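Home Articles Issues About Contact Search

4. What changed on the tray line

4.1 The work before the tools

The returns hall at Fliltstead takes in used serving trays from canteens across the district, checks them, and sends them out again stacked by shape and colour. When we began our visits in August, all of this was done by hand. A worker took a tray from the cage, laid it on the table, tilted it to the light, felt along the rim and put it on one of the outgoing stacks. The whole cycle takes only a few seconds, and people who have done it for years hardly look down. We had expected a dull job. We were wrong, and we are glad to have been wrong, as it gave us far more to study than we had planned for.

Feeling along the rim is the heart of it. Small cracks start at the corners, where trays are knocked against trolleys, and a fingertip finds them sooner than an eye does. Guangming Gu, who has worked the line longer than anyone else on the early shift, could sort a stack with his head turned away, talking to his neighbour the whole time. Newer workers looked first and touched second, and they were slower. None of this appears in the written work instructions, which run to a single page and say only "inspect and sort".

4.2 Teaching by doing

The company's plan was to bring in two Dendora arms to take over the lifting and turning of trays, leaving people to make the decisions about damage. The arms were to learn from the workers themselves. For one part of each shift, a worker put down the usual gloves and handled trays with a hand-held gripper, a pair of black fingers worked by the hand, with a camera mounted on it. The movements recorded in this way were then used to train the arms.

Eight workers took part in this stage. Between them they recorded 2248 handlings, of which 347 were later set aside, mostly for slips or for a hand crossing the camera at the wrong moment. Sessions began at half past nine, after the first rush, and were held at a white table at the end of the hall so that the main line could keep moving.

What struck us straight away was how much people talked while they did it! The tool is clumsy next to a bare hand, and it made everyone notice things they had long stopped noticing. Where do you take hold of a tray that is lying flat? Most people, with bare hands, slide it a little over the table edge and get their fingers beneath it. With the gripper they had to find another way, and several different ways turned up within the first hour.

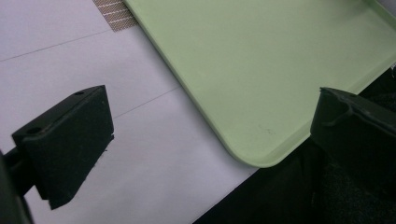
Guoqing Tan preferred to come in at a corner, with one finger of the gripper to each side, and close gently before lifting. Others went for the middle of a long edge, which gave a more even lift but let the tray swing if they moved off too fast. The two camps argued about this cheerfully for days. By the second week most people had settled on the corner for small trays and the edge for large ones, and this became the rule the arms were trained on. Nobody in management had asked for such a rule. It came out of the arguments at the table, and we think it is one of the best things the project produced (see Figure 4).

Figure 4. A hand-held gripper at the corner of a pale green tray during a recording session.

4.3 From handling to judging

Once the arms were running, the work split in two. The arms picked up each tray, turned it over and held it still at chest height, and a worker decided where it should go. On paper this takes the tiring part away from people and leaves them the skilled part. In the interviews most workers agreed that their wrists and shoulders felt better at the end of a shift, and several were warm about it. Hefin Pumphrey told us he had started gardening again in the evenings, something he had given up because of his elbow.

The skilled part had changed too, though, and the design had not fully allowed for that. A worker who no longer lifts the tray no longer feels the rim as a matter of course. In the first days after the change, people judged by eye, and they told us they were less sure of themselves. Guangming Gu described it as reading with someone else's glasses on. He began reaching out to run a thumb along the rim while the arm held the tray, and since the arm was set to stop when a hand came near, every touch cost him several seconds. His output fell below that of workers with far less experience, and the weekly screen showed it.

The answer was a simple one, and it was found on the floor. Shengli Han, the line lead, asked for the arm to pause for a moment in any case, with the worst-worn corner turned towards the worker, so that touching became part of the normal cycle and was no longer counted as a stop. The supplier's engineer made the change in one afternoon. Gu's figures recovered, and, what pleased us more, the newer workers started using their thumbs as well. A habit that had belonged to a few old hands was now built into the rhythm of the line and could be picked up by anyone who stood there.

4.4 Whose method is it?

Recording people's movements raises a fair question about who those movements belong to. We heard it put in several ways. Some of the workers were proud. They would point at an arm coming in at the corner and say "that's Tan's", and they were often right about it, as his slight pause before closing had carried over into the trained movement. Guangming Liang was more careful. He had recorded more sessions than most and felt that the time should have been paid at the trainer's rate, which at Fliltstead is given to anyone who teaches a new starter. He argued that the arm was a new starter like any other, only a slow one that needed thousands of lessons.

We find this a strong argument. The company accepted part of it and paid the higher rate for later sessions, though not for those already done. At the time of writing the matter of the earlier sessions was still being discussed.

There was also some worry about what the recordings might be used for next. The Mullano site handles the same trays, and it was no secret that the trained movements could be copied there without a single worker at Mullano being asked how they would do the job. People at Fliltstead were uneasy about this on behalf of colleagues most of them had never met. We return to the point in Section 6, where the Mullano line is compared with that at Qin, whose workers recorded their own sessions from the start.

4.5 Limits of these findings

Our visits covered only the early shift, and the late shift may well tell it differently. The group is small and its members know each other well, which probably helped the good-natured arguing described in 4.2. We also became fond of the place, and a reader should keep that in mind. Even so, the link between the teaching stage and the later changes to the line seems clear to us. The people who spoke up about the rim pause had all spent time with the gripper in their hands, and they explained the problem in terms they had first used at that table.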